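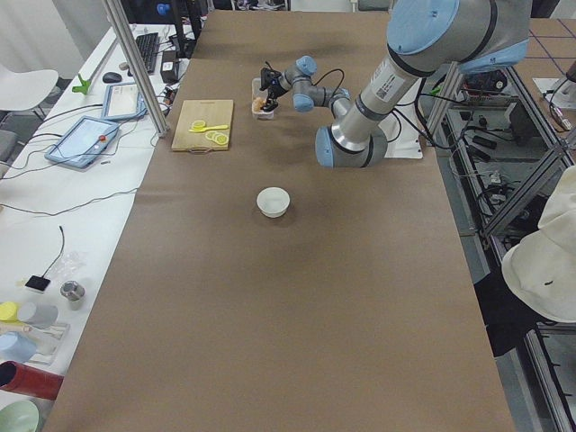
I have been putting off writing up the money side of our second robot station because I kept hoping the figures would get better. They have not moved since August, so I may as well set them down.

The short version is that the arm was the easy part to budget. We had a quote, we had a delivery charge, and both turned out to be correct. Everything else on the sheet was wrong in one direction or the other, and I would like the next sheet to be less wrong.

The first line I got wrong was the table. I had put down 80 pounds for a top, thinking of the sort of thing you buy flat and put legs on. Tùng Giáp, who has done more of these than I have, asked how much it would flex with an arm on it accelerating sideways. I had no answer. We ended up fixing the arm to its own mount and making the frame stiffer, and the extra extrusion, brackets and feet came to 600. It is the best money we spent. I still think of it as a table, but in the new sheet it goes under "frame" so that I don't undercharge it again.

The covering is a separate line now as well. We use brown paper off a roll. It marks easily and we change it when it gets bad. It costs next to nothing, but it has to be on the list, as the first time we ran out there was a day lost while somebody found more in the same colour. The colour matters to us because the older recordings all have it.

Then cables. I had a single line for cables and it said 44. I can only say that I wrote it quickly. Power for the arm, power for the boards, network, the stop circuit, extensions for all of the above because the desk was never quite where the drawing put it. If you are planning one of these, go round the drawing with a piece of string before you order anything, then add a metre to each. Sherif Lamrani did this for us the second time and we had only one cable too short, to the pendant, which we have solved by keeping the pendant nearer the arm than we meant to.

Desk space was not on the first sheet at all. I had allowed for one keyboard and one mouse. I had not allowed for a tablet, the pendant, power adapters, spare bits from the last job and whatever is waiting to go on the table next. All of it has to be somewhere you can reach. I am now pricing a second desk and a set of drawers, and I wish I had done it at the start, because moving a desk with everything plugged in took most of a Wednesday. 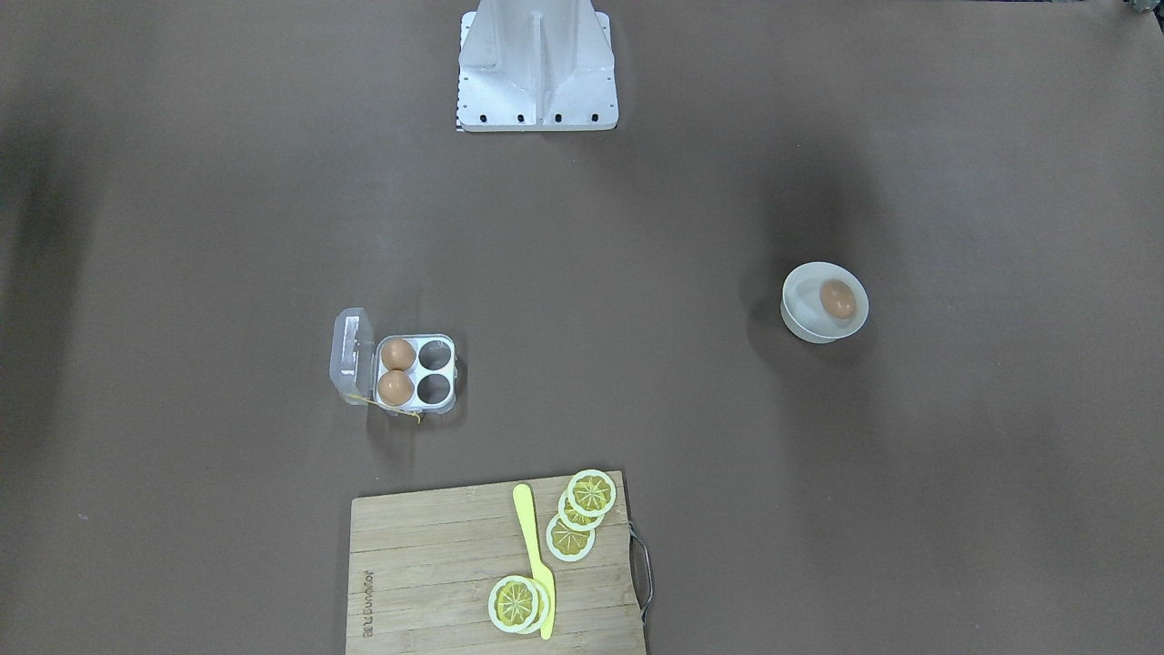
Props were the line I argued about most. The job at the moment is kitchen handling: eggs in and out of a box, slices on and off a board, small things into bowls. My first instinct was to put down a token amount, since toy food is cheap. It is cheap per piece, but you don't buy one piece. You want several the same, you want spares, and you want them to come from a supplier who will still be selling the same ones in six months. We had a set from Julum that everyone liked and when I went back for more the size had changed. It was a small change, but the gripper settings we had been using were no good for the new ones and we had to go through them again.

So the rule on the new sheet is that we buy a full second set of anything we intend to use for longer than a month, and the second set goes in a cupboard. Zemeck do a mixed kitchen box which works out at less per item than buying separately. The containers we get from Đặng, a homeware shop on the same road as us. Clear plastic ones scratch, and the lids are the first thing to go, so I have put those down as a consumable along with the paper.

The line I am least sure of is people's time. It is easy to leave out because no invoice arrives. Resetting the table between runs is not hard work but it is constant, and when I costed it properly it was bigger than the frame. Tùng thinks we could lay things out in fewer arrangements and save some of it. I would sooner keep the variety and admit what it costs.

For the third station, which will go in the Brurkudcombe building if the lease is signed, the sheet starts with the frame, then power and cabling, then desks, then the arm. I have put the arm fourth on purpose. When it was at the top everybody looked at that number, agreed it was reasonable, and stopped reading.

I have also added a contingency of 800. Sherif says it should be more. He may well be right, but it is the largest amount I can put in without having to explain it on a separate form, and I would like to see how far it goes first.

Still to be priced: a second stop button on the door side, better shelving for the boards, and a chair that goes low enough for the desk. If anyone reading has bought extrusion lately and was happy with how square the cuts were, please leave the supplier's name in the comments, as ours needed shimming at two corners.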